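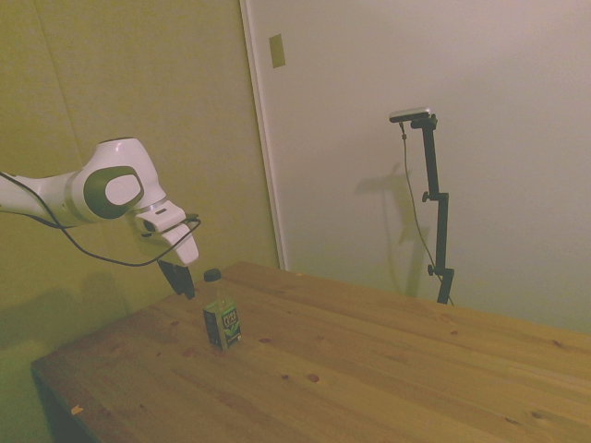 Sticky label residue on a pine table?
Asked by Birsen Keskin, 15 Mar 2026

I keep peeling labels off little plastic bottles at my pine table so I can reuse them (travel shampoo mostly) and now there's a gummy patch on the wood. Washing up liquid did nothing! Is it safe to scrape?

2 answers

Edit Sipos
Don't scrape, pine dents if you so much as look at it. Dab on a bit of cooking oil, leave it 15 minutes, then rub along the grain with a soft cloth. Might leave a dark mark if the wood's bare, so try underneath first. Is yours waxed or varnished?

Ju-won Joo
hairdryer. then peel the labels over the sink next time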